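Lane between the two walls - resurfacing, drainage, and the gravel at our end
Forum: Paving, Drainage and Boundaries
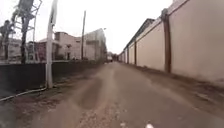 The lane, looking down its length. Tall beige wall right, low gray wall left.

pinum_lot19
Posted August 2021

I need opinions before I sign anything. The lane is 614 feet long by measuring wheel. Pillared wall on the right belongs to the Fellard property, low wall on the left is ours and the neighbors'. The right half of the lane is smoother and grayer than the rest. A dusty tan strip runs up the middle. Left of the strip there is a long darker patch, wider at the near end, and then loose gravel and small stones below that.

Two contractors have looked at it. Cleltora wants to regrade the full width and put down compacted base. The second one, a smaller outfit called Lui, says leave the right half alone and only rebuild the left side. Lui is cheaper by 2,000 dollars. Neither will say in writing where the water is supposed to go.

Which one is right?

gradestake
Depends on the cross slope. Have you put a level on it? An eight foot straightedge and a level every 50 feet will tell you more than either bid.

pinum_lot19
Not yet. By eye it falls to the left.

gradestake
By eye is no good between two walls of different heights. The tall one pulls your sense of level. Measure it.

W. Tsang
I would not assume the dark patch is a low spot. In the photo it could be a depression or it could just be a different surface, an old utility cut for example. Those are two separate repairs. Dig a test hole in it and another in the tan strip and compare.

Wing-sze Tsang

mudflap_ed
It's a depression. Fines wash down, stones get left behind at the bottom end. I have seen this on every gravel lane I ever graded. Full width regrade, go with Cleltora.

W. Tsang
You can't get a depression out of a blurry photo, Ed. You can't get a flow direction either. The gravel could have been dumped there to fill a hole.

mudflap_ed
Could have been. I'd still bet on the wash.

pinum_lot19
The gravel was there when we bought, in January. I don't know who put it down.

coping_and_cap
Nobody has mentioned the wall. A full width regrade means running a plate compactor or a roller right along the foot of it. That is a tall wall with a plain face, and the pillars look to be a good distance apart. Find out what the footing depth is before anyone cuts down next to it. If Cleltora plans to drop the grade on that side even a few inches, I would want to see drawings.

I'd leave the right half alone for that reason. It looks like the best surface in the lane anyway.

gradestake
Agree on the footing. Disagree on leaving half. A longitudinal joint down the center of a lane is a water entry point for its whole length. You will be patching it every spring.

coping_and_cap
Only if the joint is badly made. Saw cut or trim it to a clean vertical face, bench the new base 12 inches under the edge, compact in two lifts. I have one that is still tight.

mudflap_ed
Saw cutting what? We don't know that the gray part is bound. Might be packed stone dust.

pinum_lot19
It's hard underfoot but I can scratch it with a screwdriver. I'll take a core or at least a chisel to it.

W. Tsang
Good. Also check the roof that shows behind the wall. If that building has a downspout or a drain outlet coming through at the base, it changes where your water starts. Walk the foot of the wall and look for weep holes. The photo doesn't have the detail to tell.

pinum_lot19
Walked it this evening. No outlets that I could find. There are weeds at the base in places, so I may have missed one.

Straightedge readings so far, near end only: falls left, 2 percent. I will do the rest and post a table.

gradestake
2 percent is fine for drainage if there is somewhere for it to go at the low wall. Any gaps in that?

pinum_lot19
None. It's continuous on our side.

gradestake
Then neither bid is complete. Ask both to price a swale or a slot drain along the left wall, with an outlet shown on a sketch, and compare again after that.

mudflap_ed
Swale. Slot drains clog with that much dust around.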